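동네 가게 이야기 게시판 > 자유수다

제목: 계산대 옆 초콜릿, 다들 어디에 두세요? (의견 갈림 주의)

글쓴이: 골목둘째
2025년 5월 7일

안녕하세요, 눈팅만 하다가 글 써봅니다. 저는 엄마 가게 물려받아서 동네에서 작은 식료품점 하고 있어요. 과자, 라면, 음료, 두부 콩나물 조금, 이런 흔한 구멍가게예요 ㅎㅎ

요즘 제일 고민되는 게 낱개 초콜릿이에요. 4월에 진열을 싹 바꿨거든요. 원래는 계산대 바로 옆 바구니에 섞어 담아놨는데, 지저분해 보인다고 동생이 하도 뭐라고 해서 안쪽 선반으로 옮겼어요. 한 개에 300원짜리라 큰돈 되는 물건은 아닌데, 옮기고 나서 확실히 덜 나가는 느낌이에요. 단골 할머니 한 분은 아예 안 파는 줄 알고 그냥 가셨다가 다음 날 물어보시더라고요. 어찌나 죄송하던지...

그래서 다시 계산대 옆으로 빼자니 여름이 걱정이에요. 저희 가게는 계산대가 통유리 바로 앞이라 오후만 되면 햇빛이 그대로 들어와요. 작년에도 한 통을 통째로 버렸어요. 블라인드를 내리면 또 문 닫은 줄 알고요. 이러지도 저러지도 못하고 있습니다.

다른 분들은 어떻게 하시는지 궁금해요. 여름엔 아예 빼시는 분도 계신가요?

댓글

소금빵좋아
저는 무조건 계산대 옆이요! 낱개 초콜릿은 사러 오는 물건이 아니라 온 김에 사는 물건이잖아요. 거스름돈 받다가 눈에 보이면 하나 집는 거죠. 안쪽에 두면 그걸 누가 찾아가서 사요 ㅠㅠ 햇빛은 유리에 필름 한 장 붙이면 꽤 나아져요. 저도 재작년에 붙였는데 눈도 덜 부시고 좋아요.

Veerle Verbeke
벨기에에서 와서 한국에 산 지 5년 됐어요. 고향에서 이모가 작은 초콜릿 가게를 하셔서 이 글을 그냥 못 지나가겠네요 :) 저는 반대 의견이에요. 초콜릿은 녹지 않아도 따뜻한 데 있었다가 식으면 겉이 하얗게 변해요. 먹어도 되지만 손님은 오래된 물건이라고 생각해요. 한번 그런 걸 받으면 다시는 안 사요. 안쪽 선반이 맞다고 생각합니다. 대신 눈높이에 두세요!

소금빵좋아
>> Veerle Verbeke
이모님 가게는 초콜릿 사러 일부러 가는 데잖아요~ 저희 같은 데는 사정이 달라요. 300원짜리에 하얗게 된 거 따지는 손님은 솔직히 못 봤어요.

Veerle Verbeke
>> 소금빵좋아
따지지는 않죠, 말없이 안 사는 거죠. 저희 동네 슈퍼에서 제가 그래요 ㅋㅋ

문방구삼대
문방구 합니다. 저는 아이들 손님이 많아서 또 달라요. 높은 데 두면 애들이 까치발 하다가 옆에 있는 것까지 우르르 떨어뜨려요. 그래서 낮은 선반 앞줄에 둡니다. 뒤쪽에 놓으면 어른도 팔을 쭉 뻗어야 해서 귀찮아하시고요. 선반 깊은 거 쓰시면 앞으로 당겨놓는 것만 해도 티가 나요. 저는 아침에 문 열면 그거부터 해요.

골목둘째 (글쓴이)
아 깊이! 그건 생각을 못 했어요. 저희 선반이 꽤 깊은데 다 뒤로 밀려 있거든요. 앞에 뭘 더 놓을 생각만 했지 당길 생각은 안 했네요. 엄마가 매일 아침 걸레 들고 선반 앞에 서 계시던 게 청소만 하신 게 아니었나 봐요...

Ward Visser
저는 장사하는 사람은 아니고 가게 구경이 취미인 사람입니다. 예전에 보던 동네 상점 소식지에 비슷한 얘기가 실린 적이 있어서 그 페이지를 옮겨봅니다. 소식지는 지금은 안 나와요. 제가 모아둔 것만 한 상자인데 아내가 버리라고 해서 큰일이에요. 번역은 제가 했으니 어색해도 봐주세요.

선반 뒤쪽의 물건들

초콜릿이나 사탕처럼 작은 물건은 선반이 깊을수록 손해를 본다. 하나가 팔리면 그 자리가 비고, 손님은 그 뒤까지 손을 넣는 일을 번거로워한다. 바빌의 한 가게 주인은 선반 안쪽에 나무토막을 대어 깊이를 줄였다고 한다.
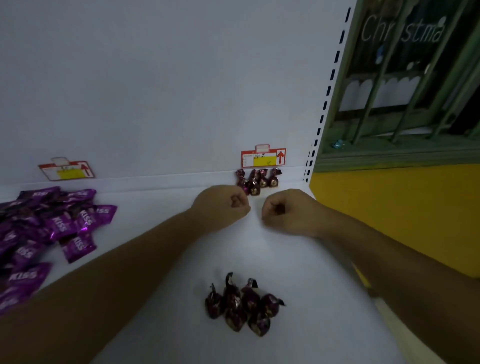

바빌 상점 소식 제290호 | 14쪽

가격표를 어디에 붙일지도 가게마다 다르다. 뒤판 아래쪽에 붙이면 물건과 가까워 헷갈릴 일이 적지만, 물건을 높이 쌓으면 가려진다. 앞쪽 모서리에 붙이면 멀리서도 보이는 대신 장바구니에 쓸려 잘 떨어진다. 클럴섬의 어느 주인은 둘 다 해보고는 결국 손으로 크게 써서 벽에 걸었다. 손님들은 글씨가 예쁘다고 했고, 값은 여전히 물어보았다.

(옮긴 부분은 여기까지입니다)

문방구삼대
>> Ward Visser
값은 여전히 물어보았다 ㅋㅋㅋㅋ 만국 공통이네요. 저희도 지우개 앞에 대문짝만하게 써놨는데 하루 종일 물어보세요.

소금빵좋아
나무토막 아이디어는 좋네요. 근데 저는 가격표는 앞쪽파예요. 뒤판에 붙여놓으면 저부터 안 보여요, 노안이 와서 ㅠㅠ

Lotte Mulder
혹시 선반 색깔 얘기는 없었나요? 저희는 반찬가게인데 작년에 흰 선반으로 바꾸고 나서 훨씬 밝아 보인다는 소리를 들어요. 대신 때가 너무 잘 보여서 하루에도 몇 번씩 닦습니다. 간장 한 방울만 튀어도 난리예요. 초콜릿은 그럴 일은 없겠지만요.

Ward Visser
>> Lotte Mulder
색깔 얘기는 다른 호에 있었던 것 같은데 상자를 뒤져봐야 해요. 찾으면 올릴게요. 아내가 안 볼 때 ㅎㅎ

까칠한과일집
저는 다들 너무 깊게 생각하시는 것 같아요. 낱개 초콜릿 남는 게 얼마나 된다고 필름에 나무토막에... 그 자리에 바나나 한 송이를 놓으면 그게 훨씬 나아요. 저라면 여름엔 싹 빼고 찬바람 불면 다시 들여놓습니다.

골목둘째 (글쓴이)
>> 까칠한과일집
말씀도 맞는데요, 초콜릿 찾는 할머니가 오시면 다른 것도 꼭 사가세요. 두부도 사시고 파도 사시고. 그래서 남는 게 얼마냐로만 따지기가 좀 그래요.

까칠한과일집
>> 골목둘째
그럼 할머니 드릴 것만 냉장고에 넣어두면 되잖아요.

Veerle Verbeke
냉장고는 안 돼요!! 꺼내면 물기가 맺혀서 그것도 하얗게 돼요. 꼭 넣어야 하면 밀폐용기에 담고, 꺼낸 다음에도 바로 열지 말고 좀 두세요. 그리고 김치 옆은 절대 안 됩니다. 경험담이에요.

까칠한과일집
>> Veerle Verbeke
김치맛 초콜릿이면 저는 한번 사먹어볼 의향 있습니다.

Teun Vandenberghe
편의점 알바 오래 했는데요, 저희 점장님은 두 군데 다 두셨어요. 계산대에는 그날 팔 것만 조금, 나머지는 안쪽 선반. 저녁에 남은 건 다시 안으로 넣고요. 귀찮긴 한데 햇빛 문제도 없고 손님 눈에도 보이고요. 작은 접시 하나면 돼요.

소금빵좋아
>> Teun Vandenberghe
오 이건 인정. 접시는 생각 못 했네.

문방구삼대
근데 접시에 두면 공짜인 줄 알고 그냥 집어가는 분들 계세요. 식당 박하사탕처럼요. 저 당해봤어요. 꼭 가격 써놓으세요.

골목둘째 (글쓴이)
다들 감사해요! 일단 오늘 문 닫고 안쪽 선반 것부터 앞으로 당겨놨고요, 접시는 집에 안 쓰는 게 있어서 내일 들고 나가려고요. 가격은 크게 써 붙일게요. 필름은 견적부터 받아보고 결정할래요. 동생은 접시도 지저분하다고 벌써부터 잔소리인데 그건 제가 알아서 막아보겠습니다 ㅋㅋ 할머니 오시면 어느 쪽에서 집으시는지 보고 다시 글 쓸게요.

Veerle Verbeke
접시는 유리창 반대쪽에 두세요! 후기 기다릴게요.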